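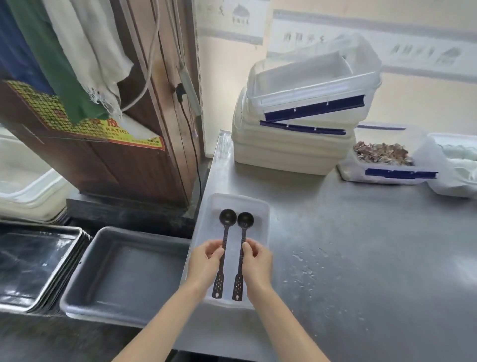 Attachment 1: two of the brown spoons in the tray, prep counter

Ticket 311
Product: Goltetti serving spoon, dark brown, perforated handle end
Opened by: Kidus Bogale, kitchen
Status: open, waiting on supplier
Date opened: 30 May 2021

Problem as reported
Spoons come out of the wash with water still sitting in the small holes at the flat end of the handle. We put them away, and the next morning there is a puddle in the bottom of the tray and a stale smell on the handles. Started in March, when we changed over to this spoon.

Supplier reply no. 1 (Cheng, parts and returns)
"The holes are a drainage feature. Please store spoons with handles facing up."

My notes on that
I would like to know what the holes drain. They are in the handle. Soup does not get up there unless somebody drops the whole spoon in the pot. And handles up is fine if you have a deep crock, but we keep ours flat in a low plastic tray, same as the Goltetti sheet shows. Tried it their way anyway, in a tall tub for 5 days. The handles smelled better. The bowls at the bottom sat in water and smelled worse.

Supplier reply no. 2
"Please confirm you are using Clika rinse aid at the recommended dose."

My notes on that
We are. We were before this ticket and I said so in the first message. Doubled it for one shift. Holes still held water, and now there was a film on the trays.

Tried so far
Shaking each spoon before putting it down: helps a bit, gets the counter wet, and it doesn't get done when we're busy.
Towel under the spoons: towel was soaked by morning. Stopped.
Turning the spoons over halfway through drying: no change I could see.
Swapped in the old Erka spoons with plain handles, same washer, same tray, left overnight: dry, no smell.

That last one makes it hard for me to believe this is our washer or our rinse aid.

Supplier reply no. 3
"We have shipped 2000 units of this model with no similar complaints."

My notes on that
Fine, but did you ask any of them? I only wrote in after weeks of wiping out trays.

What I want
1. A straight answer on whether the holes go all the way through or have a lip inside.
2. The same spoon with a solid handle, or a credit.

Not closing this until I have the first one in writing.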